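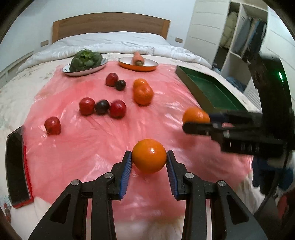
Does a visitor to an open day learn how well a robot works?
A visitor learns how well the hosts can show it working, and very little about the days when there are no guests.

4.2 The visit to Lenholm

The second of our visits was to the Lenholm site, where Postma held its public demonstration on 2023-02-15. We went with 44 other guests and kept our own notes, which we later set beside the printed handout. The handout called the session "a robot at home". We think this claims too much. The grippers were hand-held, so the judgement about where to reach and when to close was a person's. What a machine might later learn from such handling is a fair question, but the guests were not shown an answer to it.

The setting was a bedroom, with the bed as the work surface and a pink plastic sheet laid over it. Figure 2 gives the general arrangement – two dishes towards the head of the bed, a green-lined tray on the right.
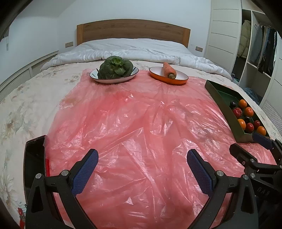

Volume 2, page 300

Figure 2. The bed at Lenholm, with the gripper's fingers apart. The tray holds a cluster of round items in orange, red and darker colours; the dishes hold a leafy vegetable and a carrot.

Thitima Thammasiri, who led the session, described the room as "ordinary clutter". We are not so sure. A rumpled duvet is ordinary enough, and so are clothes on open shelves, but the things to be handled were nearly all round and easy to tell apart from the pink beneath them. Nothing on the list we were given was floppy or sharp. When one guest asked to see a sock picked up, she was told that fabric would be covered in October.

We also asked how often a grasp failed. Saturnino Cifuentes replied that failures were "logged but not scored", and no log was offered, then or when we wrote afterwards.

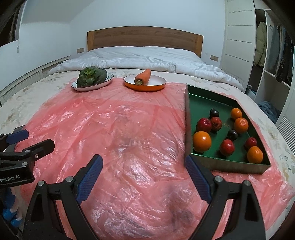
The same gap had troubled us at Drurkton, where a failed attempt was simply talked over by the presenter and left out of the summary sent to guests. At Plarnham, by contrast, misses were called aloud and written on a board – a dull way to run an afternoon, and the only one of our visits from which a rate could be worked out. For Lenholm we therefore report no rate at all, and we have left its row in the comparison blank.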